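Home Textile Care, Evening Section
Notes for Unit 5: Washing Delicate Things by Hand
Prepared by Lakshmi Mudaliar

Welcome back, everyone, and thank you for bringing in so many sad sweaters last Wednesday. I have kept the felted one on the side table because I think we can all learn something from it (Cosmin, you may have it back whenever you like).

These notes cover hand washing in a bathroom sink. Many of you live in apartments without a laundry room, or share a machine with the whole floor, and the bathroom sink is where most of this work gets done. I grew up washing scarves in one, and I still prefer it to a tub, mostly for the sake of my back.

What to read first

Pages in the course reader on fiber types, if you skipped them. You can get by without the chemistry, but please do know the difference between a protein fiber (wool, silk) and a plant fiber (cotton, linen), as it changes nearly everything about how you handle the cloth when it is wet. Rayon is the odd one. It comes from plants, feels lovely, and loses a great deal of its strength in water, so treat it as gently as you would treat silk.

Getting the sink ready

Bathroom sinks collect toothpaste, soap scum, hair dye, face cream and all sorts of other things that you would never knowingly put on a silk blouse. Wipe the basin down, rinse it well, and run a finger around the drain. If you use a bleach cleaner, rinse again, and then once more. Nandini Shetty, who taught this section before me, used to lay a clean white washcloth in the basin for a minute and then look at what came off on it. I still do this at home and it is humbling.

Clear the counter too. Take off your rings and your watch, and push up your sleeves. A snagged thread on a knit is a small thing to cause and a long evening to mend!

Testing for color

Dark and bright dyes are the ones to watch: navy, purple, red, and that deep teal everybody seems to be wearing this November. Dampen a hidden spot on an inside seam, press it with a white cloth, and look. A little color on the cloth means wash it alone, in cool water, and quickly. A lot of color means stop and talk to a cleaner you trust.

Blues and purples can be washed together if both pass the test, but I would still keep them away from anything pale. When a piece has more than one color in it, test each color separately, including the trim.

Soap and water

Fill the basin first, add the detergent, swish it through with your hand, and only then put the cloth in. For a scarf or a light top, a teaspoon is plenty. We used Garnach wool wash in class, and the Melnyk liquid that Annapurna Thampi brought worked just as nicely on cotton. Use whichever you have. Cool or barely warm water is right for nearly everything on our list, and the rinse should be the same temperature as the wash.

Handling the cloth

Press down, let it fill with water, and press again. Keep your fingers soft and work from underneath when you can. Rubbing one part against another is what roughens the surface, and lifting a soaked knit by one corner will stretch it before you have noticed. When you need to move it, gather the whole piece into a bundle and support it from below - think of it as carrying something asleep.

Dark cloth hides its folds. Open the bundle up at least once during the wash so the water reaches the inside.

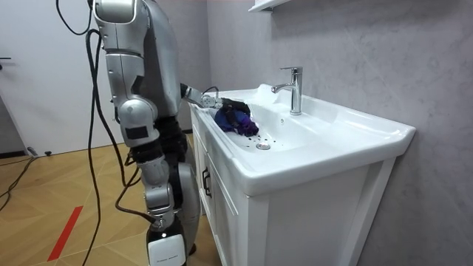
Rinsing and pressing out

Let the basin drain with the cloth held against the side, then refill with clean water. Two rinses will do for most pieces, and a third if the water still feels slippery. Please do not wring. Press the cloth against the wall of the basin with a flat hand, lay it on a dry towel, roll the towel up, and lean on the roll with your forearms. Kamala Ramasamy asked whether kneeling on it is allowed, and yes, it is, for cotton.

Dry flat, away from the radiator, and turn the piece over when the top feels dry.

For next week

Wash one item at home and write down the fiber, the result of your color test, and how many rinses it took. Half a page is fine. Bring the item with you, along with a needle and some matching thread, as we will be starting on small repairs.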